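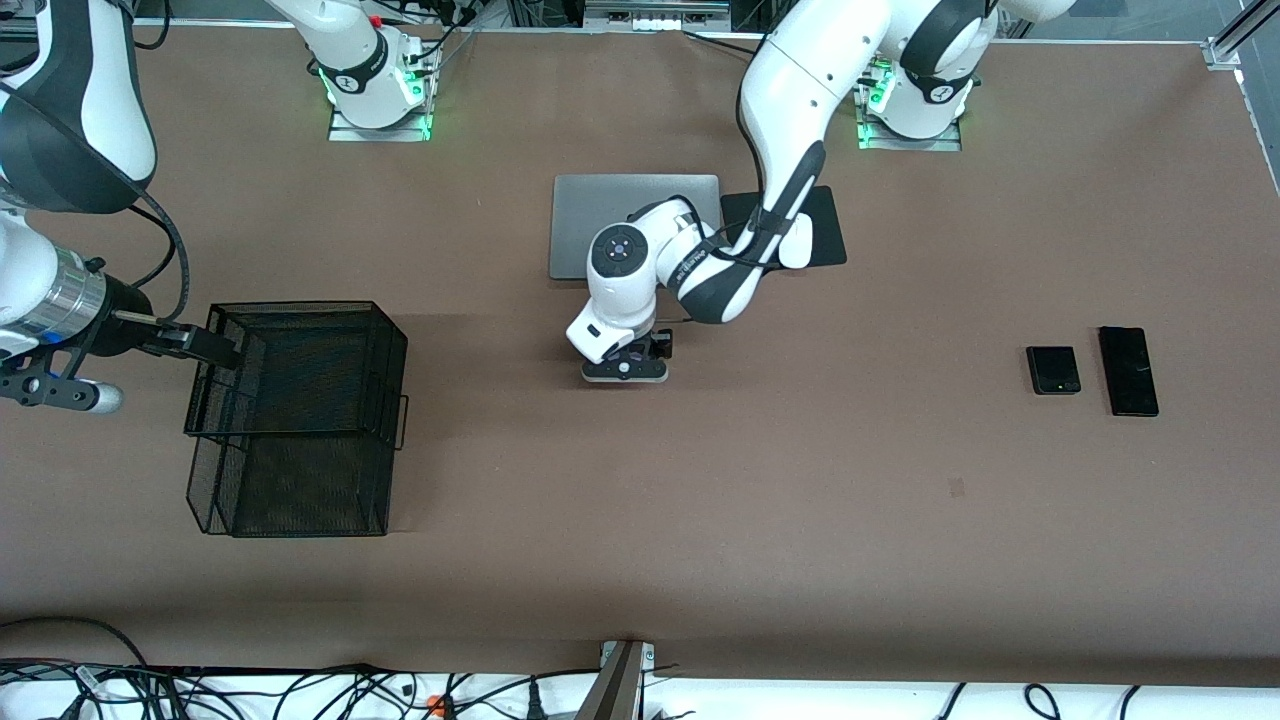
首页 工具 收纳 台面 双臂 留言

双臂台分拣旧手机：我们台面上攒下来的土办法
2022年12月25日
阅读时间 4 分钟

赶着写的，想到哪写到哪。Skonow 这边的双臂台跑了一阵子旧手机分拣，方法那部分组里会另外写，这页只放台面上的窍门，给要照着做的人，也给下个月的自己。有些条目跟方法绑在一起，绑得紧的我就顺手把结果也说了。

任务一句话：手机放桌上，一只臂扶篮子，一只臂拿手机，拿起来，举到腕部相机前面看一眼，判断屏是好是碎，再放。听着简单。难的是拿起来那一下，还有看那一眼。

先说台面

桌面颜色别跟手机一个色。手机黑的多，夹爪手指也黑，篮子还是黑的，桌面再黑就什么都分不出来了。棕色够用。试过白的，顶上灯一开，曝光一压，手机变成一块墨，屏上的裂一条也看不见。

台面蒙层要抻平。有褶的地方先拿手掌从中间往外推，推不平就整张揭起来重铺，别拿胶带压。胶带边会翘，手指贴着桌面扫过去正好勾上。

接缝的位置记下来。记在纸上，贴墙上。手机压在缝上的时候，夹爪下探深度会差一点点，平时没事，薄的那几款就夹空。我们后来干脆规定缝附近不摆手机，评测也不摆。写方法的时候这条必须写进去，否则别人复现，摆在缝上，成功率掉一截，回头来问你。

桌上有污渍擦掉。擦不掉的，换布之前别动机位。早先有一版模型认得桌上那块暗印子，拿它当参照，换了新布以后往旁边偏，偏得很整齐，每次都往同一边。查了好几天标定。标定没问题。

不用的电脑、鼠标垫这些，要么全程都在，要么全程都不在。最怕采数据的时候在，评测的时候有人收走了。我们选的是全程都在，位置用铅笔在布上描了个浅浅的角，碰歪了对回去。

线

线全部走桌子外面。近侧、远侧都行，就是别从台面上过。

臂上的粗线留弧，别绷直。怎么知道弧够不够：断使能，手推着腕转到最别扭的姿态，看线有没有拽。拽就再放一点。放太多也不行，垂下来会进相机。

插头做记号。彩色的热缩管剪一小段，或者指甲油点一下。拔错一次电源线你就知道值不值了。

扎带别勒死，用魔术贴。改线改到第四遍的时候你会谢谢魔术贴。

桌边那堆线，乱就乱吧，只要不上台面。每周理一次就好，天天理反而容易把松的插头碰松得更松。

篮子

金属网篮，轻，便宜，问题是滑。一只臂往里放，篮子就跟着走。土办法是垫防滑垫，能用，但垫子本身又成了一个会挪的东西。后来改成另一只臂夹住篮沿，全程不松。这个就是方法里写的"扶持臂"，名字好听，意思就是按住。

夹篮沿的几条：

夹直的那段边，别夹转角。
夹上以后往上带一点点力就够，别真抬起来，抬起来网底会晃，里面的手机跟着滑到一头去。
有提手的篮子，提手统一朝一边倒。提手朝哪边也是个变量！我们吃过亏，提手倒向内侧的时候放置臂老是蹭到。
网眼对深度相机不友好，透过去的地方深度是乱的。别指望用深度找篮子，拿颜色找，或者干脆固定位置。

篮子变形了就换。丝网篮沿压过几百次会往里塌，塌了以后夹持角度变，慢慢变，每天看不出来，对比十一月的录像才看出来。

拿手机

平躺的手机最难拿，薄，边滑，手指下不去。顺序是这样，按这个来基本不会砸：

先把夹爪张到比手机宽出一指，别张满。张满了下去容易碰到旁边那台。
手指对准长边中段偏下，避开侧键。夹到侧键上会一松一紧地弹，力反馈上一串毛刺，还有可能把机器按亮。
下探到碰桌面，回一丝。
慢合，合到有力再停一拍。
竖起来再走，别平着平移。

折叠小机子单独对待。折起来厚，接近方的，夹哪边都像，模型经常夹了铰链那边，一提就打转。我们的做法是把它跟直板机分成两类采，提示也分开。混着采的那一版，方块机的成绩难看，直板机也被带差了。

两台手机靠得近的时候，先动外侧那台。这个规则写死在脚本里的，没让模型学。能写死的就写死，省数据。

手指垫片要勤换。黑色那种软胶，粘了玻璃碴以后会打滑，还会划别的手机。碎屏机拿过之后拿粘毛滚筒在手指内侧滚一下。每次。不要用嘴吹，碴子飞眼睛里不是开玩笑的。台面也滚。戴护目镜。

碎屏的，贴一层透明膜再上台，这条我们有段时间没做，补上。贴膜会多一层反光，但比掉碴强。如果方法里要测"原始碎屏"，那就不贴，台面四周围一圈挡板，结束以后吸一遍，吸完再擦。

看那一眼

这部分是结果的大头，慢点说。

判断屏碎没碎，用固定相机看，远，角度也不好，平躺着的黑屏从上面看就是一块黑。碎得厉害的能看出来，细的看不出来。所以改用腕部相机，近，贴脸看。

背景要素。拿起来以后，把手机竖在一面素净的墙或者板子前面看，不要对着房间。对着房间的时候屏是镜子，桌腿椅腿全进来了，跟裂纹混在一块。墙只能管住手机后面和旁边，屏面反的还是对面的东西，所以对面也得收拾。挂块灰布，最简单。

斜一点。正对着看，相机自己的灯和自己的影子都在屏中间。手腕偏一个小角度再拍一次，两张比着看：会动的是反光，不动的是裂纹。人修手机的时候也是这么晃着看的嘛，我们就是把这个动作抄给臂。

这一招是我们这次最划算的一条。没加网络，没换相机，就是多转一下手腕。只看一张的那版，经常把一道亮反光当成长裂；看两张以后这类错基本没了，剩下的错大多是细小的角裂，和贴膜上的划痕。贴膜划痕真的没办法，我拿手上看也得看半天。

另外一条，屏要全进去再判。夹着下半截的时候，手指和画面下沿会吃掉一块，下面那块如果正好裂了呢。办法是换手，或者放下来掉个头再夹一次。掉头费时间，但是不掉头就别写"整屏判断"，写"上部判断"，老实一点。

灯：顶灯漫射，加柔光布。侧面再来一盏弱的，低角度，裂纹的边会亮起来，好认。侧灯别太强，强了就一条大白杠盖在那儿，杠下面什么都没有。

曝光锁死。自动曝光碰到黑手机浅墙会来回跳，同一台机子前后两张亮度不一样，两张比着看的办法就废了。白平衡也锁。锁完拍张灰卡存着。

对焦也锁，锁在手指尖前面一点的距离。 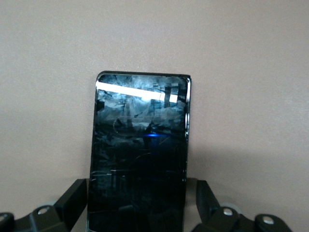 Lambros Konstantinidis：两张比着看我们在 Skutbridge 也试了，手腕转角固定的时候效果确实好，但是一随机化转角就变差。你们的转角是学出来的还是写死的？另外碎得很满的那种屏，到处都在闪，"会动的是反光"这条就不太成立，裂面自己也会闪。

回一下。转角写死的，见上面那句能写死就写死。随机化没认真做过，你们的结果我信。第二点说得对，全碎的屏裂面各朝各的方向，一转，亮的碎块就换了一批，比对出来满屏都在"动"。我们的处理很土：动得特别碎、特别散的，直接判碎；动的是一整条、边缘连着的，才当反光。阈值手调的，换灯要重调。这个会写进方法的局限里，前面正文我写"基本没了"写得太满了，只对裂得不多的屏算数。

采数据的时候

示范一共录了 400 条，遥操作，两个人轮着来。剔掉 69 条。剔的理由写下来，一条一个理由，别写"质量差"三个字了事，过一个月你自己都不知道差在哪。我们剔的主要是这几种：手机夹了两次才起来的、扶持臂中途松了的、人手伸进画面的、提手朝向不对的。

夹两次那种其实有争议。有人说留着，模型能学会补救。我们做了对照，留着的那版确实会补救，但是也学会了第一下不好好夹。现在的做法是分开存，先拿干净的训，最后掺一点进去。掺多少看情况，掺多了就回去。

换人要记。两个人的手感不一样，一个人慢，另一个人下去得很快，混着训没事，但是如果一个人只录直板一个人只录折叠，那你比的就是人了。交叉录。

一次别录太久。累了以后示范会偷懒，手腕那一转越转越小，到后来跟没转一样。有一整批就是这么废的，前半批能用后半批不能用，中间也找不到一条线。现在是录一会儿就换人，不商量。

录之前先空跑一遍，看时间戳对不对得上。两个腕部相机加一个固定的，三路里面但凡一路慢半拍，后面全是麻烦。土办法：拿个会亮的东西在三个相机都能看到的地方闪一下，回放里找那一下。每批开头都闪。

手机编号贴背面，小标签，别贴屏这面。贴屏这面模型会认标签。别笑，真的会，碎的那几台标签是另一卷纸打的，颜色差一点。

训练和评测按手机分，不要按条分。同一台手机的裂纹两边都有，那就是背答案。我们第一版就是按条分的，分数高得可疑，换成按台分，掉下来一大块，掉下来那个才是真的。

评测

摆放位置定四个，布上描好角，轮着来。摆的人跟看结果的人分开，摆的人知道哪台碎，看的人不知道。

每次评测前手机屏幕擦一遍。指纹油对结果影响很大，比我想的大得多。擦的布用无尘布，纸巾会掉毛，毛在近处看跟细裂一模一样。

失败要分开记：没拿起来、拿起来掉了、看错了、放错了。只记一个总成功率的话，拿的问题和看的问题搅在一起，改了半天看的部分，实际上卡在拿。我们在这上头浪费过挺久。

屏幕一律关机，电放到低。亮屏的是另外一个问题，别混。还有，鼓包的电池绝对不上台，不夹，不压，直接拿去该去的地方。上台前每台侧着看一眼，后盖有没有拱。夹爪力上限也要压低，够拿就行。

结果怎么写：我们写的是按台算，每台在每个位置都跑，哪台总错单独列出来。有一台旧的直板，屏是好的，老被判碎，后来看是出厂膜没撕，膜下面有气泡。列出来才看得到这种事。

零碎

夹爪螺丝每周拧一遍，连杆上那几颗尤其要看，会松。拧完画一道线，线错开就是松了。

腕上的支架和小配件，装好以后拍张照存着，撞过以后拿来对。支架歪一点点肉眼看不出，标定看得出。

底座板边缘吸灰，吸的时候把急停按了在吸。

Jorkine 那套采集脚本默认会把文件名里的空格吃掉，命名的时候别用空格。改配置也行，我懒得改。

篮子满了要倒，听着废话，但是满了以后手机会叠着放，放置高度就不对了。脚本里加个计数，到数就停下来等人。

手机从篮子里拿出来的时候用手一台一台拿，别倒扣着哗啦一下。碎屏的先拿。

墙面或者背板，挑哑光的，亮面的会把手机影子反得很怪。有点影子没关系，影子软就行。

别在评测当天换任何东西。灯泡也别。

Lambrakis 那边的人问过能不能只用一只臂，篮子用夹具固定。能。便宜很多。我们留两只臂是因为后面还要做掉头换手，如果你只分碎不碎、不要求看整屏，一只够了，夹具拧在台沿上，篮子卡死，其它条目照用。

备件清单：手指软垫、滚筒芯、无尘布、魔术贴、透明膜、备用网篮（同款！别换款）、护目镜。软垫消耗最快。

还差一条角裂的没写，灯的角度我还没试完，试完了补在"看那一眼"下面。贴膜那条也在重跑，新的一批开始全都贴了，跟前面不贴的分开放，文件夹名字后面带 film 的就是，拿数据的人看准了再拿。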